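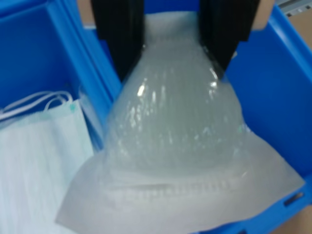 Failure Report: Sorting Medical Disposables with a Fixed-Base Arm
Second-year group project, Usdale
Final version, submitted in February

1. What we said we would do

Our proposal promised a robot arm that would pick light medical supplies out of blue bins and move them to other blue bins. The client on paper was Desjardins, a supply room that wanted to know if the dullest part of its restocking could be automated. We wrote that soft items would be "moderately challenging." We would like to withdraw the word moderately.

The target was 200 picks with no human touching anything. We completed 149 before the incident in section 4, after which we were asked to stop, and did.

2. Setup

The arm is a Franka Emika bolted to a slotted aluminum table. The bins stand side by side on flat cardboard, which we laid down after the first week because the bins slid on bare metal. The cardboard slides too, but less, and it can be taped.

The control program is called Grirnik. We inherited it from last year's group along with a folder of notes, most of which say "ask before changing." The people to ask have graduated. Grirnik takes a target point, brings the hand straight down over it, closes the fingers, checks the gap between them, and lifts. If the gap is greater than zero, it decides it is holding something. Keep that rule in mind, as we did not.

3. Early results

Rigid items went well. Small boxed parts were picked on the first try nearly every time and we got a little smug about it, which can be heard in our midterm presentation.

Face masks were harder. A mask lying flat gives the fingers very little to close on, and an ear loop gives them too much. Several times the arm took one mask by the loop and brought a second along with it. Grirnik logged each of these as a single successful pick. We corrected the log by hand and changed the grasp point to the short edge of the mask, which helped.

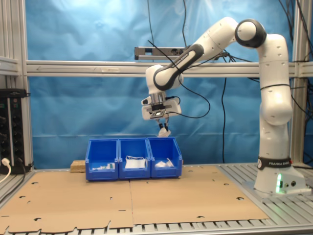 Crumpled items were the pleasant surprise. Anything already bunched up offers the fingers a ridge to pinch, and the arm had no opinion on which ridge. We spent most of one afternoon on these and wrote very little down, because nothing was going wrong. Our supervisor has since commented on this habit.

4. The incident

Plastic bags were the last category. The plan was to pinch each bag by its gathered neck, lift it clear of the bin, and carry it over the divider. A bag has a neck, a body, and a good deal of loose film underneath, and our program knew only about the neck.

On pick 150 the fingers closed properly and the gap check passed. The bag came up, but the bottom of it had snagged on the rim of the bin. The arm kept lifting. The film stretched, the bin tipped, and the next bin went with it. Masks went across the table. The bag then slipped free on one side, and since the remaining side still kept the fingers a hair apart, Grirnik reported success and continued to the drop point at full speed, dragging the bin behind it.

One of us was reaching in at the time to steady the bin. This was against the rule we had written ourselves and taped to the door. The arm passed close to her wrist and did not touch it. Another of us hit the stop button, having first hit the desk next to the stop button.

5. Causes

The gap check cannot tell a held bag from a wisp of one. We knew this from the mask trials, where it had already miscounted, and treated it as a bookkeeping problem.

The force limit had been raised by last year's group to lift something heavy from Sasov, a parts supplier they were working with. It was never lowered. We found the line in the settings file the same evening. Next to it was the comment "temporary."

Speed was set to 100 percent. That one was ours. We were behind schedule.

The hand in the workspace was ours as well. Tipping bins had been a nuisance all week and we had slipped into holding them – usually between picks, then during them.

6. Changes

The force limit is back at its original value, and the arm now stops if the load rises during a lift. Picks run at reduced speed. After each lift the arm pauses, opens and closes the gap check again, and compares the two readings before it moves sideways. The bins are clamped to the table through the cardboard, so there is no longer any reason to hold them, and the door rule has been reprinted in larger type.

We ran 2 bags under the new settings with our supervisor present. On the first, the arm stopped partway up and waited for a reset. The second made it over the divider. We don't claim much from this.

7. For the next group

Read the settings file before you run anything. Lift bags higher than you think you need to, and look at what is trailing underneath. The stop button is to the left of the keyboard, and the desk is everywhere else.

The remaining picks were not attempted. The corrected log is in the project folder, and the uncorrected one is there too, under its original name, "final."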